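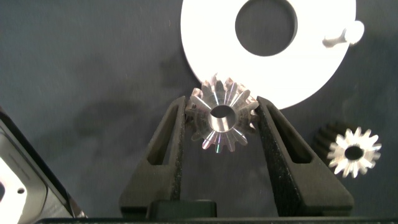
그림 5-1 원형 구멍과 방사형 이가 있는 소형 금속 기어. 뒤쪽은 흰색 원판이다.

제5장 베벨 기어와 원판형 부품

이 장에서 배우는 내용
베벨 기어의 기본 형상과 각부 명칭
이의 수와 회전 속도의 관계
구멍, 축, 와셔의 맞춤
조립 전 점검과 부품의 보관
부품표 읽기

앞 장에서는 평행한 두 축을 연결하는 평기어와 헬리컬 기어를 다루었다. 두 축이 나란하면 기어의 바탕을 원통으로 생각할 수 있고, 이의 크기는 폭 방향으로 일정하다. 그런데 실제 기계에서는 축의 방향을 바꾸어야 하는 경우가 많다. 수평으로 들어온 회전을 수직축으로 보내는 장치가 대표적이다. 손으로 돌리는 드릴의 손잡이 축과 척 축도 직각으로 놓여 있다.

두 축의 중심선이 한 점에서 만날 때 쓰는 기어가 베벨 기어이다. 베벨 기어의 바탕은 원통이 아닌 원뿔이다. 꼭짓점을 공유하는 두 원뿔을 서로 맞대고 굴리면 접촉선 위의 모든 점에서 미끄럼 없이 회전이 전달된다. 이 원뿔을 피치 원뿔이라 하고, 그 표면을 따라 이를 깎은 것이 베벨 기어이다. 이는 꼭짓점 쪽으로 갈수록 작아진다.

그림 5-1의 기어처럼 앞면에서 보면 이가 중앙의 구멍을 둘러싸고 바깥으로 퍼져 나간다. 평기어를 앞에서 보면 이의 윤곽만 보이지만, 베벨 기어는 이의 옆면과 골까지 함께 드러난다. 금속을 가공한 면은 빛을 강하게 반사하므로 이 하나하나의 밝기가 다르게 보일 수 있다. 육안 검사를 할 때 기어를 조금씩 돌려 가며 보아야 하는 것도 같은 까닭이다. 한 방향에서 밝게 빛나는 면은 흠집을 가리기 쉽다.

5.1 각부의 명칭

베벨 기어의 치수는 대부분 큰 쪽, 즉 바깥 끝을 기준으로 적는다. 작은 쪽 치수를 기준으로 적은 도면은 드물며, 그런 경우에는 반드시 표시가 따로 있다.

피치원: 피치 원뿔의 바깥 끝에 해당하는 원이다. 지름은 모듈에 이의 수를 곱하여 구한다.
피치각: 축의 중심선과 피치 원뿔 표면이 이루는 각이다.
이끝과 이뿌리: 이의 가장 높은 부분과 가장 낮은 부분이다. 두 부분의 높이 차를 전체 이높이라 한다.
이너비: 원뿔 표면을 따라 잰 이의 길이이다. 축 방향으로 재면 값이 작게 나오므로 주의한다.
원뿔 거리: 꼭짓점에서 바깥 끝까지 원뿔 표면을 따라 잰 거리이다.
축구멍: 축이 들어가는 중앙의 구멍이다. 보어라고도 한다.
보스: 축구멍 둘레에서 뒷면 쪽으로 튀어나온 부분이다. 멈춤 나사 구멍을 내는 자리로 쓴다.

이너비는 보통 원뿔 거리의 3분의 1을 넘지 않게 정한다. 이너비를 지나치게 크게 하면 안쪽 끝의 이가 너무 얇아지고, 하중도 넓은 면에 고르게 걸리지 않는다.

베벨 기어는 이의 모양에 따라서도 나눈다. 이가 꼭짓점을 향해 곧게 뻗은 것을 직선 베벨 기어, 곡선으로 휘어 있는 것을 스파이럴 베벨 기어라 한다. 직선 베벨 기어는 가공이 비교적 쉽고 축 방향 힘의 계산이 간단하다. 스파이럴 베벨 기어는 여러 개의 이가 동시에 물리므로 고속에서 소음이 적지만, 회전 방향이 바뀌면 축 방향 힘의 방향도 바뀔 수 있다. 이 장의 계산은 모두 직선 베벨 기어를 대상으로 한다.

5.2 이의 수와 회전 속도

물려 있는 두 기어의 회전 속도는 이의 수에 반비례한다. 구동 기어의 이의 수를 z1, 회전 속도를 n1이라 하고 피동 기어의 이의 수를 z2, 회전 속도를 n2라 하면 다음 식이 성립한다.

n1 × z1 = n2 × z2

Havona 실습용 직각 전동 장치를 예로 든다. 이 장치에는 이의 수가 같은 두 베벨 기어가 들어 있으며 두 축은 직각으로 만난다. 구동축을 200 rpm으로 돌리면 피동축도 200 rpm으로 돈다. 속도는 그대로이고 축의 방향만 바뀐다. 이와 같이 축이 직각이고 이의 수가 같은 한 쌍을 마이터 기어라고 부른다.

마이터 기어의 피치각은 두 기어 모두 45도이다. 이의 수가 서로 다르면 피치각도 달라진다. 축이 직각일 때 구동 기어의 피치각 δ1은 다음과 같이 구한다.

tan δ1 = z1 ÷ z2

나머지 한쪽의 피치각은 90도에서 δ1을 뺀 값이다. 피치각이 정해지면 원뿔의 모양이 정해지므로, 베벨 기어는 한 쌍을 단위로 설계하고 한 쌍을 단위로 주문한다. 모듈이 같더라도 상대 기어의 이의 수가 다르면 바꾸어 끼울 수 없다. 평기어에 익숙한 사람이 처음에 자주 틀리는 부분이다.

5.3 구멍과 원판

기어는 축 위에 놓이고, 축에는 기어 말고도 여러 가지 둥근 부품이 끼워진다. 와셔, 스페이서, 심, 스러스트 판 등이 여기에 속한다. 모양은 모두 가운데에 구멍이 있는 원판이나 짧은 원통이며, 두께와 구멍 지름에 따라 쓰임이 달라진다.

와셔는 볼트 머리나 너트의 누르는 힘을 넓은 면에 나누어 준다. 스페이서는 두 부품 사이의 거리를 일정하게 유지한다. 심은 얇은 판으로, 조립한 뒤 남는 틈을 조정할 때 넣는다. 베벨 기어에서는 심의 역할이 특히 크다. 두 원뿔의 꼭짓점이 정확히 한 점에 모여야 이가 제대로 물리는데, 가공 오차만으로도 이 위치가 어긋나기 때문이다. 심을 더하거나 빼면 기어가 축 방향으로 조금씩 움직이고, 그에 따라 이의 접촉 위치와 백래시가 달라진다.

구멍의 치수는 축의 치수와 함께 생각해야 한다. 축보다 구멍이 큰 경우를 헐거운 끼워맞춤, 구멍보다 축이 큰 경우를 억지 끼워맞춤이라 한다. 허용차의 범위에 따라 틈새가 생길 수도 있고 죔새가 생길 수도 있는 경우는 중간 끼워맞춤이다. 자주 분해하는 실습 장치의 기어에는 틈새가 작은 헐거운 끼워맞춤을 쓰고 키나 멈춤 나사로 회전을 고정한다.

색깔만으로 원판의 재질을 판단해서는 안 된다. 흰색 부품은 수지일 수도 있고 도장한 금속일 수도 있으며 세라믹일 수도 있다. 재질은 부품표에서 확인하고, 부품표가 없으면 무게와 자석 반응을 먼저 살핀 다음 담당 교사에게 묻는다.

5.4 조립 전 점검

기어를 조립하기 전에는 작업대를 정리하고 부품을 종류별로 나누어 놓는다. 어두운 색의 무광 받침을 깔면 밝은 부품의 윤곽을 구별하기 쉽다. 작은 기어를 집을 때는 양쪽 바깥 가장자리를 가볍게 잡는다. 이의 끝이 날카로운 새 기어는 맨손으로 세게 쥐지 않는다.

점검은 다음 순서로 한다.

1. 마른 천으로 기어의 이와 골을 닦는다.
2. 축구멍의 안쪽 벽을 밝은 곳에서 비추어 보고 긁힌 자국과 칩을 확인한다.
3. 기어를 한 바퀴 돌리면서 이가 빠지거나 눌린 곳을 찾는다.
4. 안지름 측정기로 축구멍을 서로 직각인 두 방향에서 잰다.
5. 와셔와 스페이서의 양면을 정반 위에 놓고 흔들림을 살핀다.
6. 축에 기어를 끼워 손으로 밀어 본다. 중간에 걸리면 빼내어 구멍 입구의 모따기를 다시 본다.

측정값은 바로 기록한다. 두 방향의 값이 다르면 큰 값과 작은 값을 모두 적는다. 평균만 적어 두면 구멍이 타원인지 알 수 없다.

이의 접촉 상태는 조립한 뒤에 확인한다. 한쪽 기어의 이에 광명단을 얇게 바르고 손으로 천천히 돌리면 상대 기어에 접촉 자국이 옮는다. 자국이 이너비의 바깥쪽 끝이나 안쪽 끝에만 나타나면 심의 두께를 바꾸어 다시 조립한다. 접촉 자국의 판정 기준은 5.7에서 다룬다.

5.5 부품표와 보관

실습실의 기어와 원판형 부품은 Jurnex 서랍장에 보관한다. 서랍마다 부품 번호가 붙어 있으며, 부품표의 첫째 칸에 적힌 번호와 같다. 예를 들어 897번 서랍에는 마이터 기어가 한 쌍씩 나뉘어 들어 있다. 한 쌍으로 다듬질한 기어를 다른 짝과 섞으면 접촉 상태가 달라지므로 꺼낼 때와 넣을 때 모두 쌍을 유지한다.

부품표에는 다음 항목을 적는다.

부품 번호
품명
모듈과 이의 수
피치각
축구멍 지름과 허용차
재질과 표면 처리
짝이 되는 부품의 번호
비고

와셔와 스페이서는 모듈과 이의 수 칸을 비워 두고 비고 칸에 바깥지름과 두께를 적는다. 심은 두께별로 봉투에 담아 두께를 봉투 겉면에 쓴다. 여러 장을 겹친 상태로 넣어 두면 한 장으로 잘못 보기 쉬우므로, 사용할 때 한 장씩 떼어 마이크로미터로 잰다.

강으로 만든 기어는 다룬 뒤에 방청유를 얇게 바른다. 수지 부품에는 방청유가 묻지 않게 하며, 같은 칸에 함께 넣지 않는다. 알루미늄 부품은 강 부품과 부딪치면 쉽게 눌리므로 칸막이가 있는 상자를 쓴다.

5.6 직각축에서의 힘

베벨 기어의 이에 작용하는 힘은 세 방향으로 나누어 생각한다. 피치원의 접선 방향으로 작용하는 접선력, 축의 중심을 향하는 반지름 방향 힘, 축을 따라 기어를 밀어내는 축 방향 힘이다. 평기어에서는 축 방향 힘을 고려하지 않았지만 베벨 기어에서는 피치각에 따라 무시할 수 없는 크기가 된다.

접선력 Ft는 전달 토크 T와 평균 피치원 반지름 r로부터 구한다.

Ft = T ÷ r

여기서 r는 바깥 끝의 반지름이 아니라 이너비 중앙에서의 반지름이다. 압력각을 α라 하면 구동 기어의 축 방향 힘 Fa와 반지름 방향 힘 Fr는 다음과 같다.

Fa = Ft × tan α × sin δ1
Fr = Ft × tan α × cos δ1

직각축에서는 구동 기어의 축 방향 힘이 피동 기어의 반지름 방향 힘과 크기가 같다. 반대의 경우도 마찬가지이다. 마이터 기어에서는 δ1이 45도이므로 Fa와 Fr의 크기가 서로 같아진다. 축 방향 힘은 기어를 꼭짓점에서 멀어지는 쪽으로 밀기 때문에, 기어의 뒷면에는 이 힘을 받을 베어링이나 스러스트 판을 둔다.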